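Five months with the arms

January 2018

I keep getting asked whether I've been replaced yet, so let me answer that one first. No! I still clock in at Prirnell every morning, still drink the terrible coffee, still go home with dust up my nose. But the job has changed a lot since June, and I figured I'd write some of it down before it all starts feeling normal.

For anyone new here, we take apart old office computers. They come in on pallets from all over Pirncombe (schools, dentists, the insurance place by the river), and we pull whatever can be resold and sort the rest for scrap. I did it by hand for years. Side panel, cables, drive, memory, next one. On a good day I could get through a whole pallet and my thumbs would hate me until bedtime.

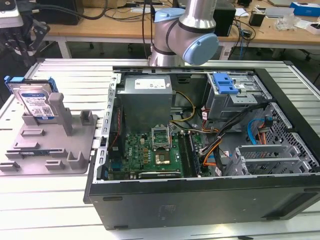 The first week was rough, I won't lie. We'd all practiced on the Ulumix software, which is what tells the arms where to go, and it looked so easy on the screen. Then you get a real tower that lived under somebody's desk for a decade, and every cable in it has been stuffed wherever it would fit. Cables are still the worst part. A drive is a nice solid block and it sits where you expect it. A cable just flops.

So what do I do all day now? Mostly I'm the person who knows computers. I set things up, I watch, I step in when something snags, and I write notes on what went wrong (172 of them so far, my supervisor prints them out). There are 3 of us on the day shift who do this, and we argue constantly about what order parts should come out in. I'm a drive-first person and I will not be moved.

What I miss is the rhythm. I used to get through two podcasts before lunch, and now I have to pay attention! My thumbs are thrilled, though. And I got a raise, a small one, after I finished the Reddy course on my own time.

Some folks on the floor are still nervous and I get it. We were promised no layoffs and so far that's held, but I'd like to see it on paper. The next staff meeting is coming up and I've already got my hand up.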